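# Contre le tiroir parfait

Il y a chez moi, depuis mars, une seule règle de rangement : un vêtement plié doit tenir dans l'endroit où on le met. Je n'en demande pas davantage. J'ai pourtant passé des années à en demander bien plus, et j'aimerais plaider ici pour la médiocrité textile, cause qui manque de défenseurs convaincus.

Tout a commencé avec Signe Egilsson, une amie très chère, qui plie ses hauts en longueur, en un long rectangle étroit qu'elle rabat ensuite sur lui-même jusqu'à obtenir une sorte de petit pain. Ses tiroirs ressemblent à la vitrine d'une boulangerie scandinave. Les miens tiennent plutôt du vide-grenier, un samedi, vers dix-sept heures, quand il commence à pleuvoir. 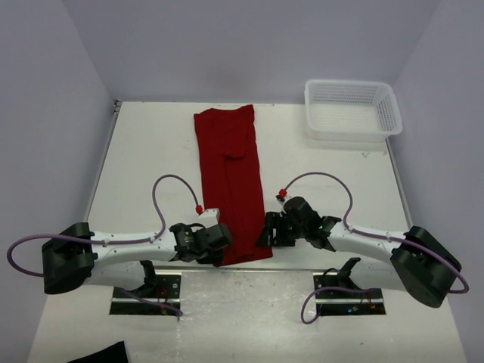 Le rectangle, je le reconnais, a ses mérites. Il donne l'impression que la journée avance. On prend une chose qui a des bras, un col, des intentions, et l'on en fait une forme que l'on peut empiler. Le plaisir est réel, et il dure jusqu'au moment où l'on veut porter celle du dessous.

J'ai fait le calcul un soir de désœuvrement : 175 pièces passent entre mes mains en une saison. À ce rythme, le pliage n'est plus un geste, c'est un deuxième métier, mal payé et sans collègues. Naveen Dhillon, mon voisin de palier, a réglé la question en achetant 50 cintres et en ne pliant plus que ses serviettes. Il me parle de ses cintres comme d'autres parlent de leur divorce, avec un soulagement un peu trop appuyé.

La vraie difficulté se situe avant le premier pli. Les manuels commencent toujours par « étendez le vêtement bien à plat », comme s'il s'agissait d'une formalité. Or étendre bien à plat, c'est les trois quarts du travail. On lisse un côté, l'autre se ramasse. On tire sur une manche, et une épaisseur de tissu dont on ignorait l'existence glisse par-dessous pour former une bosse.
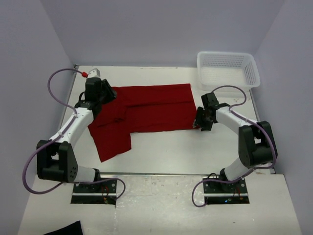
Ma grand-mère possédait un traité d'économie domestique de 1906, hérité de sa propre mère, qui consacrait neuf pages à la chemise et une demi-page aux enfants. L'auteur y recommandait de « chasser le faux pli du plat de la main, sans colère ». Je trouve ce *sans colère* admirable. Il laisse supposer que la colère avait été essayée.

Vient ensuite la question des coins. Il existe deux écoles. La première pince les deux coins du haut et secoue l'ensemble d'un coup sec ; c'est l'école de mon enfance, bruyante et dangereuse pour les bibelots. La seconde pose le tissu sur une table et négocie, un coin après l'autre. Anju Pant, qui tient un pressing à Nirstead et dont je respecte l'avis sur presque tout, penche pour la table. Selon elle, on tire toujours trop fort, et le jersey s'en souvient.
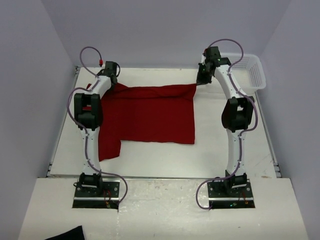

Je me suis donc converti à la table, avec le zèle des nouveaux venus et les résultats qu'on imagine. Le coin sur lequel je tire s'allonge en pointe, comme une oreille. Celui que je ne surveille pas revient tranquillement vers le milieu. Je recommence, j'obtiens quelque chose de vaguement rectangulaire, et c'est là que je voudrais qu'on ait le courage de s'arrêter.

Car le pli raté ne fait de mal à personne. Regardez un vêtement de près, d'assez près pour en voir la maille : il a déjà ses creux, ses petites ombres, ses idées à lui sur la manière de tomber. Lui imposer des arêtes de carton relève de l'optimisme.

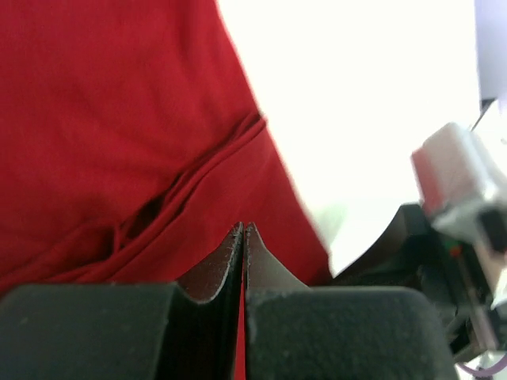

On m'objectera le froissement. C'est l'argument des gens qui repassent, et je le prends au sérieux pendant quelques secondes. Un pull porté une heure dans le bus est froissé, qu'il sorte du tiroir de Signe ou du mien. La différence tient à ce que j'ai fait pendant qu'elle roulait ses petits pains : j'ai bu un café et j'ai regardé par la fenêtre.

Je ne propose pas d'abolir le pliage. Je propose deux plis, trois pour les grandes occasions, puis la corbeille ou le tiroir, et qu'on n'en parle plus. Signe, à qui j'ai fait lire ces lignes, m'a répondu par un long silence, puis elle est venue dîner. Avant le dessert, elle avait refait le tiroir du haut.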